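Kurniawati Chong – Keynotes and Workshops

Book Kurniawati Chong for your event

Kurniawati Chong speaks to managers and team leads about how decisions get made in large organizations and why so many of them get made twice. She ran planning for the Maltcombe group for nine years before she began speaking full time. She is the author of the workbook The Second Meeting, which is included with every workshop booking.

Her sessions suit company conferences, trade association meetings, leadership retreats and university programs. She does not use a fixed script. Before each event she talks with the organizer by phone and asks for a short description of the audience, and the talk is built from there.

Formats available

Keynote, 45 or 60 minutes. For audiences up to 1,000. One topic, with time for questions at the end if the schedule allows.

Half-day workshop. For groups up to 30. Participants work on a decision their own team has left open. Workbooks are provided, one per person.

Fireside conversation. Kurniawati is interviewed on stage by your host. We send suggested questions two weeks ahead. The host is free to ignore them.

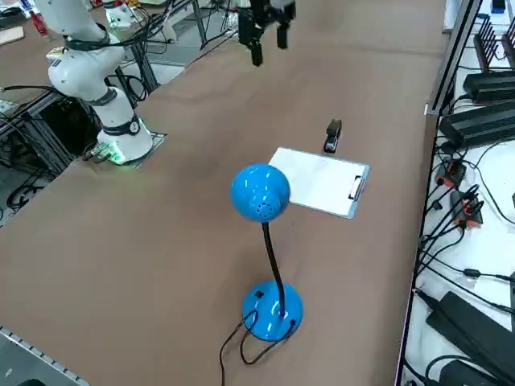
Most requested topics

Who Decides? – Sorting out which choices belong to a team, which to its manager and which to the people above them. This is the talk most organizers ask for first.

The Cost of Waiting – What delay does to a project budget. Draws on her planning work at Maltcombe and on interviews with plant managers in Dakisville.

Leading After a Merger – Written for the Camenzind annual leadership meeting in November and now open to all clients. It covers the first year, when two sets of habits are running side by side.

Topics can be combined for a half-day workshop but not for a keynote.

What the fee covers

The speaking fee includes the planning call, the talk itself, and a follow-up call with the organizer within a month of the event. Travel and lodging are billed separately at cost. For events in Dakisville there is no travel charge. A 50 percent deposit holds the date, and the balance is due on the day of the event.

Audio recording for internal use is included. Video recording needs a separate agreement, and the same goes for live streaming to other offices – please raise this when you book, as it changes the contract.
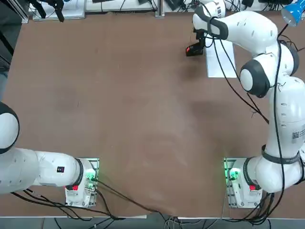 If you need to move your event, the deposit can be applied to a new date within the same calendar year. We ask for 30 days' notice. With less notice than that we will still try to find a date, but we cannot promise one.

Room and equipment

For keynotes, please provide a lapel microphone, a screen that can be seen from the back row, and a small table for water and notes. Kurniawati brings her own laptop and clicker. She does not need a lectern.

For workshops, round tables of five or six work best. Please have 2 flip charts in the room, with markers. Doors should open half an hour before the start so the workbooks can be set out.

Checking a date

Bookings are handled by Orness Speakers. Send the date, the city, the expected size of the audience and the format you have in mind. We reply within two business days, and a date can be held for one week at no charge while you confirm with your team.

Page updated Jan 2, 2018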